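Sorting out the drawer unit and the shallow trays in the craft corner this month, a bit at a time. Putting notes here so I remember what I did.

Background: we moved from Lilleck in July and most of the small stuff has sat in bags ever since. Buttons, fuses, picture hooks, spare keys, the lot. I want all of it in trays I can pull out and put on the table.

I bought 2 of the Skutness trays to begin with. Moulded plastic, white, low at the front with a divider standing up inside. Skerent had them on the bottom shelf by the paint rollers, no prices on any of them.

First job was washing them. Warm water and washing-up liquid, then an old toothbrush into the corner where the divider meets the front. New plastic holds on to dust more than you'd think. Dried them with a tea towel and left them on the draining board overnight.

Second job was deciding what goes in. I started with the buttons and regretted it. There must be 2,000 in that tin (my gran's, then my mum's) and they spread everywhere the moment you tip them. Put them all back in the tin. The tin works.

Fuses and picture hooks went in next and they suit the trays very well. Hooks to the left of the divider, fuses to the right. Screws are still in jam jars.

The edge at the front is rounded and goes round the corner in one curve, so you can sweep small bits up and over it with a finger. On the old wooden box I always ended up picking them out with my nails.
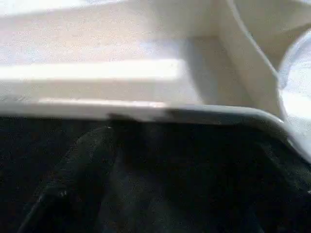
Chávez replied that a low front is fine on a table but hopeless in a drawer, as everything slides over it when you pull the drawer open quickly. Also suggested a bit of felt in the bottom to slow things down.

Fair point about the drawer. I tried it this morning with the hooks in and gave it a good yank. A few went over the front and down the back of the runner, and I had to take the whole drawer out to get at them.

Cut some felt from an offcut, dark green, left over from doing chair feet. Paper template first, then scissors. The curved corner took a couple of goes. I haven't glued it, I want to be able to lift it out and shake it.

With the felt in, the hooks stay put unless I'm being daft. The fuses still roll a bit. I might stand them in a matchbox.

Spare keys next. We have a bowl of them and I can't say what half of them open. Any that don't fit a door, a window or the shed are going in an envelope in the loft with "Lilleck" written on it.

Someone asked if the trays stack. They sit one on top of the other but they don't lock, so I wouldn't carry them that way with anything in.

Going back to Skerent for 2 more when I'm next passing. One for batteries and one for the sewing machine feet, which are in a sandwich bag at the moment. Will post again once the keys are done.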